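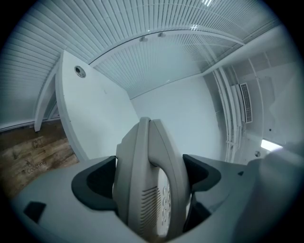
A beige handset with the keypad built in.

Search this site
Enter keywords Go

Visit report: open studios at the Kavanagh building, Sistcombe

The Kavanagh building went up in 1875 as a rope works and has been let to artists for the last 9 years. It opens to the public twice a year. I went to the December opening, mainly to see the printmakers on the second floor, and ended up spending most of the afternoon with the sculptors and painters on the ground floor.

Entry is free. You pick up a paper map at the Brindik Street door. The map lists 57 studios, but some doors were closed when I got there at half past one, so check the board in the lobby before climbing any stairs.

Ruba Zein has the large corner studio on the ground floor. She works in welded steel, mostly plain boxes and long flat bars painted one color. She had six new pieces out, all set directly on the concrete with no plinths. The best was a low gray bar that ran from the door to the back wall, so that everyone coming in had to decide which side to walk on. She told me she paints each piece with a roller and sands it back between coats, and that the gray one took most of the fall. Visitors kept asking what it was supposed to be. She said it was a bar.

Dalal Saliba is two doors down. Her paintings are square, with narrow bands of color that run edge to edge. From across the room they look printed. Up close the bands wobble a little, and you can see pencil lines she has left in. Small works on paper were priced at $249, and several had been sold. The larger canvases are going to the Fimesmont gallery in the spring and had no prices on them.

The printmakers were a bit of a letdown. The press was being repaired, so there was no demonstration, only a table of cards and a rack of older etchings. I bought two cards.

The top floor is hard going. The elevator stops one floor short and the last stairs are steep. The light up there is the best in the building, though, and the three painters who share the north end seemed glad to have company.

Coffee is sold in the yard until four, cash only. Parking on Brindik Street fills up early. I walked from the station in fifteen minutes, uphill most of the way. The next opening is in June, and the building's map will be posted at the door the week before.

Contact | Copyright Sistcombe Arts Notes | Back to top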